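Visit to the Tomoana Learning Materials Center, Ziltthorpe
Report of the Pimon Early Years Resource Service
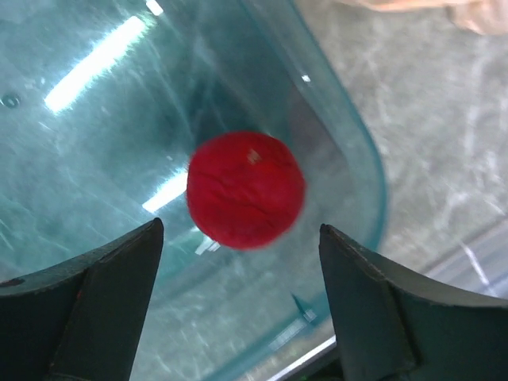

A red ball that looks like modeling material, with a clear plastic container behind it.

On 9th May a delegation from the Resource Service visited the Tomoana center in Ziltthorpe, which supplies modeling materials and storage to nurseries and primary schools in the district. The purpose of the visit was to learn how the center prepares its sets and to decide whether the current loan agreement should be extended.

The delegation was received at the main entrance and given a short introduction to the building. Tomoana moved to its present site three years ago and now serves 324 schools and nurseries. The center dispatched 2405 sets in the last school year. Most are returned at the end of each term, checked, and sent out again.

The first part of the tour covered the preparation room. Modeling dough is mixed in small batches and left to rest overnight before it is divided by weight. Staff explained that factory dough was used until last year. The present recipe was adopted after teachers reported that the earlier product was too firm for the youngest children. Portions are rolled by hand, and the surface of a finished ball is allowed to remain uneven. Fine creases such as those in the red ball shown in this report are not treated as a fault. Portions are rejected only if they crumble when pressed.

Storage was discussed at some length. The center prefers clear plastic containers, as teachers can check the contents without opening the lid. Members of the delegation asked whether the containers could be stacked safely in a classroom cupboard. The center advises a maximum of 5 to a stack and prints this on the instruction card. It was agreed that the card should also state how the dough is to be kept over a school break.

The second part of the visit was given to the Bara sets, a range introduced for children who need support with grip and hand strength. Each set includes dough in two grades of firmness and a booklet of exercises. The delegation was invited to try the softer grade, which held its shape well and left little residue on the hands. The firmer grade was judged suitable for older pupils only.

Questions were raised about the cost of replacement dough and the time needed to process returns. The center replied that returns are processed in up to 3 working days, except in July, when most schools send their sets back together. A revised price list will be forwarded to the Service.

The delegation recommends that the loan agreement be extended for one year and that the Bara sets be offered first to schools that have already requested them. The Service thanks the staff at Tomoana for their time and for the materials provided.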